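Pinside Neighbours Help Board
Home and kitchen > Storing food
How do you keep fruit from going off before you can eat it?

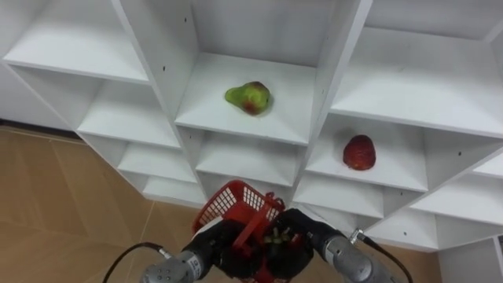 Amnuay Duangkaew wondered straight away whether the fridge was the culprit, and asked what goes in it and what stays out, so I'll put all of that in here and save everyone asking twice.

Right, my situation. I've moved from a house with a proper cold larder (north wall, stone shelf, apples lasted practically till spring) to a second-floor flat which is warm all year round, even with the radiators off. I'm on my own most of the time, I love fruit, and I'm throwing away a shocking amount of it. Pears are the worst. They sit there like cricket balls for days, I go to work, I come home, and they're brown in the middle. Strawberries get a day and a half if I'm lucky, then there's fur. Bananas I've more or less given up on.

What goes in the fridge at the moment: grapes, strawberries, anything already cut. What stays out: pears, apples, bananas, plums, peaches, lemons. I wash everything as soon as I get in from the shops because my mum always did, and then I put it away. The fridge is a Zerar, came with the flat, and it has a drawer at the bottom with a little slider on it which has a picture of a leaf at one end and a picture of an apple at the other. I've no idea which way it's meant to go and there's no manual. It's set to the middle.

I buy from the Akgül greengrocer on the corner, which is lovely and cheap but you do have to buy the strawberries by the tray, and I'm not always up to eating a tray. I don't think it's their fault. My neighbour buys the same ones and hers last longer than mine, which is very irritating.

So, how do you all store yours? I'm not after a gadget if I can help it. I don't have a lot of worktop and I've already got a Nilmont bread bin I regret. I did wonder about those little sachets you put in the drawer that are supposed to slow the ripening down, does anybody use them?

Also is it true about not keeping apples with other fruit or is that an old wives' tale?

Thanks in advance!
Larderless
Posted July 31, 2026
Viewed 654 times

plumjam_pat
Marked helpful by 62 members

Hello Larderless, I feel for you, I had a cold pantry once and I still dream about it!

First thing, stop washing it all when you get in. I know, I know, my mum did the same. But strawberries soak it up and once they're damp the mould gets going in no time. Leave them as they are, green tops on, and only wash what you're going to eat that minute. I'd bet good money your neighbour isn't washing hers. When I get a tray home I tip them out gently on to a clean tea towel, pull out any that are squashed or have a soft patch (those go straight in my mouth or in a pan), and then put the rest in a wide box lined with kitchen paper, one layer if you've got the space, two at the very most, with the lid not quite shut. Bottom of the fridge. I get four or five days out of decent ones like that. Change the paper if it goes soggy.

Some people swear by a quick dunk in watery vinegar. I've done it and it does seem to help, but you have to dry them so thoroughly afterwards that I can't be bothered with it on a work night. If you do try it, one part vinegar to three parts water, a couple of minutes, rinse, then spread them out and let them dry completely. They don't taste of vinegar as long as you rinse them.

Now pears. Pears are awkward because they ripen from the inside, so by the time the outside feels soft all over you've missed it. What you want to do is press very gently with your thumb up at the neck, right beside the stalk. If it gives a bit there, it's ready, never mind that the fat end still feels firm. Don't go by colour either, because some kinds go yellow and some stay green or stay brown whatever you do. In a warm flat I'd check morning and evening. The minute the neck gives, into the fridge, and you'll have another three or four days, sometimes longer.

The other thing you can do is buy them hard and put most of them in the fridge from the start, and just take out a couple at a time to ripen on the side. That's what I do now and it has completely changed my relationship with pears! You have to remember to take them out, mind. I do mine when I put the bins out.

Apples - not an old wives' tale. They give off a gas (ethylene) which makes other fruit ripen quicker, and so do ripe bananas and ripe pears. Handy if you want to hurry something along, put the hard pear in a paper bag with an apple or a banana and fold the top over. Not so handy if they're all heaped up together in one bowl in a warm room, which I suspect is where yours have been. Your apples should be in the fridge anyway. They'll go for weeks in there and they're much crisper. Same for lemons, although I keep one out because I like looking at it.

Peaches and plums, leave out till they smell of something, then fridge. If you put them in while they're still hard they can go woolly, and there's no rescuing a woolly peach apart from crumble.

About the slider, it opens and closes a little vent. Closed keeps the damp in, for leaves and carrots and so on. Open lets it out, for fruit. So I'd guess the apple end is the open one, but have a look behind it and see if there's a gap. If you've only got the one drawer, leave it open and wrap your lettuce in a damp cloth.

Haven't tried the sachets so can't say.

Good luck and let us know how you get on with the pears x

Dungarees

just buy less?? I go to the shop every other day, takes ten minutes, never thrown a strawberry away in my life. Split the tray with the neighbour if she's getting the same ones anyway.

Bananas go fine in the freezer if you peel them first. Do not freeze them in their skins, I did that and had to get them out with a bread knife.

Tilly Under The Stairs

Pat has covered nearly all of it, so just a few odds and ends from me. We were in a boiling hot flat for years (the pipes for the whole block ran under our kitchen floor) so I did a lot of experimenting.

Spread it out. A bowl looks nice but the fruit at the bottom gets squashed by the fruit at the top and you don't see it going until there's a puddle. I use an old wire cooling rack on top of the bookcase in the hall, which was the coolest bit of the flat by miles, and lay everything out so nothing is touching. Do go round with a thermometer if you've got one. Our kitchen was four degrees warmer than our hall and I'd been keeping everything in the kitchen, next to the kettle, like an idiot. Avoid the top of the fridge as well, it's warmer up there than you'd think.

Hang your bananas up if you can, even off a cup hook. And once they're as ripe as you like them, you can put them in the fridge. The skins go a horrible black but inside they're fine for another few days. My husband won't touch them like that so I get them all to myself.

I disagree with Pat very slightly on the paper bag. In a really warm room I found it too quick, I'd get a hard pear in the morning and a sad one the next night. I'd only bother with the bag in winter. Last December I was trying to get a batch ready for a pear and ginger cake and it was perfect for that.

I did try the sachets. I had them in the drawer for one whole summer and couldn't tell you whether they did anything. The apples were fine but the apples were always fine. I wouldn't spend the money again.

When you do end up with too much, don't let it sit there making you feel guilty. Strawberries: take the tops off, freeze them on a baking tray, then bag them up once they're hard so they don't set into a brick. They'll be mushy when they thaw so they're only good for smoothies or sauce or jam, but it's lovely to have them. Pears: peel, quarter, core, then simmer in a bit of water with sugar and a strip of lemon peel until a knife goes in easily. They keep in their syrup in the fridge for a few days, and I have them on porridge. It even works on the rock hard ones that never seem to ripen, you just have to give them longer in the pan.

And if you find a mouldy strawberry in the box, throw that one out and anything it was leaning on. The others are usually all right if they look and smell all right, but eat them that day.

Larderless

Oh this is brilliant, thank you all. Pat, I went and asked next door and you were right, she doesn't wash hers until she eats them! Thirty years I've been doing that.

I've looked behind the slider and the gap is at the apple end, so that's open now. Apples and lemons have gone in the fridge, and I've moved the rest out of the kitchen and into the bedroom, on the side away from the window. No cup hook yet for the bananas.

Dungarees, I did suggest going halves on a tray and she's said yes, so thank you for that.

Tilly, could you put the pear and ginger cake up in the baking section if you get a minute? I've got three pears that have gone past the thumb test already.

Tilly Under The Stairs

Will do, it's on a bit of paper somewhere. You want them slightly firm for the cake though, so use those three for porridge and start again with some hard ones.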